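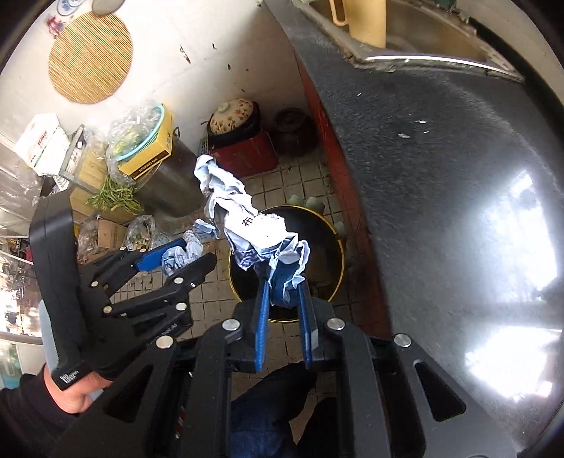
Filed under: Home & Household Studies / Open Articles

4.2 Cloths, buckets and the use of the floor

Cleaning cloths were the hardest items to place in our coding scheme. Pots, jars and crates had a spot that household members could name when asked, and in most cases the item was in that spot when we came back. Cloths did not work this way. In the first-round interviews, people in the 40 households of the Sedmont sample told us where cloths "should" go, and then often gave a second and third place in the same answer. The edge of a bucket, the rim of a sink, a nail by the door and the floor itself were all mentioned. We therefore coded cloths by the place where they lay or were held at the time of recording, and kept the stated place as a separate entry in the Pimo coding sheet.

The floor needs some comment. Earlier work on kitchen storage, including our own pilot in Hokstead, treated an item on the floor as out of place. We dropped that rule after the first ten visits. In many homes the floor next to a wall was a regular storage surface with its own order, and heavy things were put there on purpose. People did not want to lift a full jar or a large pot from a shelf. Crates served as a kind of low furniture in these areas. They kept vessels off the tiles and could be dragged out when the floor was washed.

Figure 4 shows this kind of storage along a white wall. The ceramic pot with the flowered lid stands in a black base on a red crate, with a lidded clay jar to its right. The bucket is on the tiles in front, and one of the two cloths is on the floor. Under the old rule the cloth, the bucket and the crate would all have been scored as out of place, and the pot would have been scored as correctly stored because something was under it. Under the revised rule the bucket and the crate are both "low, standing" and only the cloth needs a further decision.

That decision depended on the second code, which recorded what the cloth was near. We used three values: near water or a vessel for water, near food, and near neither. A bucket counted as a vessel for water whether or not we could tell what was in it. When a cloth was near both a bucket and food, the closer of the two was used. Coders disagreed more often on this point than on any other. Most of the disagreements came from crowded corners, where vegetables in bags, cardboard boxes and cooking pots were stacked together and the distances were hard to judge. The boxes caused a separate problem. Printed lettering on a box tells the coder what it once held or was made to hold, and our coders tended to trust it. The yellow box at the left of Figure 4 is labeled as ink, but it is stacked with a bag of green vegetables and a large metal pot. We instructed coders to enter such items as "box, contents unknown" and to ignore the label unless a household member had told us what was inside.

Marked cloths were treated as a small group of their own. One of the cloths in Figure 4 carries the printed character 布, meaning cloth, on a white section. We had expected printed or labeled cloths to be kept apart for particular jobs, such as wiping bowls or drying hands. The interviews gave little support for this. Several people said they sorted cloths by age, with newer ones used on the table and older ones used on the floor, and that the print made no difference. Since age could not be judged from the recordings with any confidence, it was left out of the scheme.

Walls were coded together with the floor area beneath them. Flat woven items such as the round bamboo mat in Figure 4 were usually hung, and they were the most stable items in the sample across both rounds. Long vegetables left hanging over the side of a surface were entered as "food, resting" and not as stored, a choice that some readers may question. It lowers the Okoro storage score of homes where fresh food is bought daily and left out until it is cooked. We report scores with and without this category in Section 5.

The second round of visits began in October and used the same sheet without changes, apart from one added line for racks. Racks had been entered as shelves in the first round, and those entries were corrected by hand before the two rounds were compared.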